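How to Lay Out a Marked Grid on a Workbench or Packing Table

A marked grid gives every item on a table a fixed place. It is used for sorting small parts, staging orders before packing, and keeping work in progress separate from finished work. The method below uses a disposable paper or board covering and adhesive tape, so the layout can be changed without damaging the tabletop.

What you need

Covering sheet, flat and uncreased
Masking or vinyl tape, 3/4 inch wide
Steel straightedge, 36 inches or longer
Tape measure and carpenter's square
Pencil
Utility knife with a fresh blade
Double-sided tape for the edges

Step 1: Decide the cell size

Measure the largest item or bin that will sit in a cell. Add 1 inch to each dimension for finger clearance. The result is the clear opening of the cell, measured between the inside edges of the tape. The tape width is added separately. For a bin 6 inches wide, the clear opening is 7 inches, and with 3/4 inch tape the center-to-center spacing is 7 3/4 inches.

Use one cell size across the whole table if possible. Mixed sizes are harder to relabel when the stock changes. The Vullberg layout sheet, which many shops in the Nurkbridge area copy, uses a single size and assigns two adjoining cells to anything oversized.

Step 2: Fix the covering

Clean the tabletop with denatured alcohol and let it dry. Lay the covering with the grain or flutes running the long way. Secure one short edge with double-sided tape, smooth toward the opposite edge, and secure that. Do the long edges last. Where two sheets meet, butt them together and plan the layout so that a tape line falls on the joint. Overlapped joints leave a ridge that tips light containers.

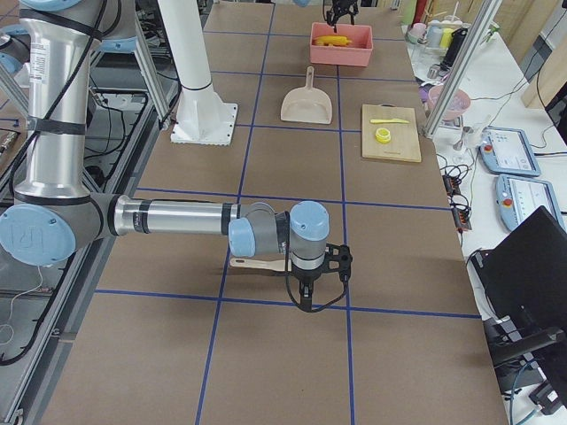

Tape color is selected for contrast with the covering and for what it will mean to the people using the table. Light tape on white board disappears under shop lighting. A dark line on a mid-tone covering, such as the dark blue on brown board shown, reads clearly from a standing position and still leaves red and yellow free for hold and reject areas. Avoid black if the covering will be marked with a black pen. Keep one color for all structural lines and do not use it for anything else on the table.

Step 3: Mark the reference lines

Find the midpoint of each long edge and join the two marks with a light pencil line. Find the midpoint of each short edge and do the same. Check the crossing with the square. If it is out, trust the long edge and correct the crosswise line to it. Few tabletops are truly rectangular, and an error split between both lines will show at all four corners.

Work outward from the crossing, marking the center-to-center spacing on both edges. Measure every mark from the reference line. Stepping from one mark to the next accumulates error: 1/32 inch per step becomes 1/4 inch after 8 steps.

Step 4: Apply the tape

Lay all lengthwise strips first. Anchor one end, pull off enough tape to reach the far edge, hold it just above the surface, align it, and lower it in one motion. Do not stretch it. Stretched vinyl tape shrinks back overnight and lifts at the ends.

Lay the crosswise strips over the lengthwise ones. Press each intersection with a plastic burnisher. Trim the ends 1/4 inch short of the table edge.

Step 5: Label

Letter the columns and number the rows, starting at the corner nearest the operator's left hand. Place labels in the same corner of every cell. The Kamata and Mavcombe tables omit I and O from the column letters to prevent confusion with 1 and 0.

Maintenance

Inspect the intersections every Monday. Replace any strip that has lifted more than 1/2 inch. Replace the covering when cuts or dents interfere with sliding a bin.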